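Household Tips: What the Divaso Open Day Teaches About Clearing a Table

The Divaso open day in August ran two tracks. The hardware hall had the arms. The side room had the simulator, where a gripper works a household table on screen and visitors watch from its wrist. The second track was of more use to anyone who keeps a kitchen. Notes below, with the parts that carry over to ordinary housework.

1. Take the bowl at the rim

Large bowls are the standard first item. Lauri Kemppainen, who ran the demonstration, set the approach so that the fingers come in low and parallel before they close. A deep bowl held by the rim hangs from one side and wants to rotate. Grip close to the wall, keep the lift slow, and do not carry it full. By hand, put the thumb over the rim, the fingers well down the outside, and the second hand under the base.

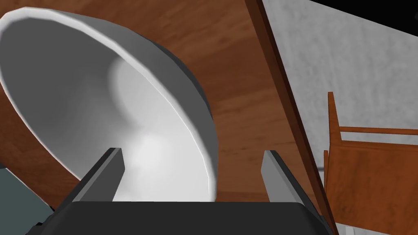

White bowl at the gripper, wooden table behind.

2. Limit the squeeze

The default grip force in the demonstration was 30 newtons. Kemppainen raised it once to show the effect on a thin-walled cup in the simulator, and the cup slipped out sideways. Most people squeeze wet crockery too hard for the same reason they drop it: the surface is slick and the grip is narrow. Dry the hands, widen the grip, and use less force.

3. Sort before lifting

The side room used a mixed table on purpose. Kitchenware shared the surface with balls and other things that belong in a garage or a hall closet. The planner assigns each object a destination before anything moves. It takes longer at the start and saves trips later. At home, do the same with two trays, one for the kitchen and one for everything else. Round items go first into a tray with sides. Handled tools go in last, with all handles pointing the same way.

4. Leave an approach path

According to the handout, the planner had logged around 2000 attempts on this task, and 161 were stopped before contact for lack of clearance. The common fault was a small item close to a large one. Clear the small item first, even when the large one is the goal. The same rule applies to a stove top or a workbench.
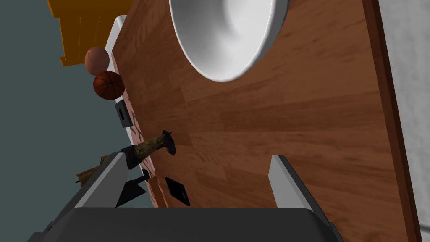 5. Work from the near edge

Reaching across a table puts the forearm over everything on it. The simulator charges a penalty for this and the planner learns to clear the near side first. Sleeves do the same damage in a real kitchen. Start at the near edge, clear a strip as wide as a dinner plate, then move inward or walk to the other side.

6. Wipe with the grain

This one came up during questions. On a wood table, wipe along the grain with a damp cloth, then dry in the same direction. Lift crumbs off first with a dry brush. Felt pads under heavy bowls will prevent ring scratches; replace them when they flatten.

The side room opens again at 10 a.m. for the next session. Handouts are at the front desk.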